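Celebrity Sightings and the Short Sentence
Media Writing project report, Rimantas Ķēniņš

I picked gossip sites for my project, and I have never had so much fun doing homework! My question was simple: how do writers turn a star's coffee run into a story that people finish?

I read 500 posts from August on two sites, Pritton and Zoubi, and marked what each one mentioned: food, clothes, companions, the tip. Food won easily. Zoubi writers love a menu (one spent four paragraphs on a singer's waffle order), while Pritton goes straight for who paid. 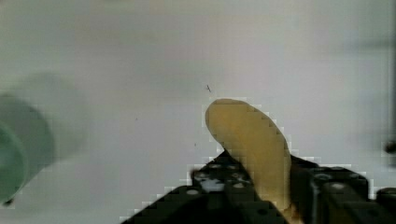 The average Zoubi post had 22 words before the first celebrity name, much longer than I expected. Pritton puts the name first, nearly always, and then teases you with dots and dashes until the last line.

For the second half I wrote my own sighting, about a made-up soap actor named Wemer buying socks, in both styles. My classmates guessed the right site almost every time, which thrilled me. Next term I want to try the same thing with sports gossip, starting with transfer rumors.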